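Community Help > House & Garden > Cleaning > Stains and spills
Last updated: October

Candle wax and curry on the same weekend, help!

Forby

Hi all! We had a big family lunch on Sunday and it was brilliant, but I've now got two messes to sort out. There's turmeric curry on a mauve tablecloth that belonged to my nan, and a blob of red candle wax in the lounge room carpet. I've scraped off what I could with a butter knife. The tag on the cloth has been cut out so I have no idea what the fibre is. I'd love to save both. Do I go hot or cold? I've read the opposite on every site I've looked at.

The plain white plates are what I always use for curry because the colours look so good on them, and the plates never stain, so I got cocky about the cloth.
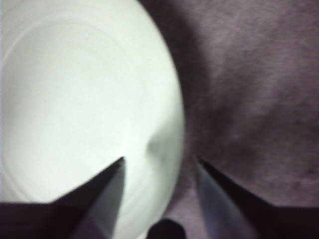
Ogundipe reckons cold water first, always, and from the back of the cloth so you push the turmeric out the way it came in. Then a bit of dish liquid, worked in with your fingers, and leave it 3 hours. Don't put it in the dryer until the colour has gone. Sunlight is your best mate with turmeric! I've pegged out shirts that were bright yellow at breakfast and couldn't find the mark by mid-afternoon. Do keep an eye on a mauve cloth though, it can fade, so cover the rest with a towel and leave only the stain showing.

Brenda Echeverría

Agree on the sun, it's magic. For the wax you want warmth, but gentle. Lay plain brown paper over the spot (no printing on it, ink transfers), iron on the lowest setting, no steam, and keep moving to a clean bit of paper as it soaks up. I did a patch by our back door this way and it took 6 goes, roughly. Red wax can leave dye behind, so dab that with a white cloth and a little methylated spirits after testing somewhere hidden. Dab, don't rub! If your carpet is synthetic go very easy with the iron, the pile can melt.

Our carpet is a pale grey one and it forgives nearly everything except red.
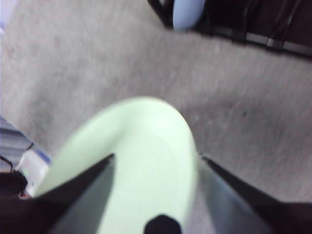
Grey carpet, with something mint green up close.

Ustex

just put a rug over it

Forby

Ha, tempting! Cloth is soaking now and I'll try the brown paper tonight. Thanks heaps, you're all legends.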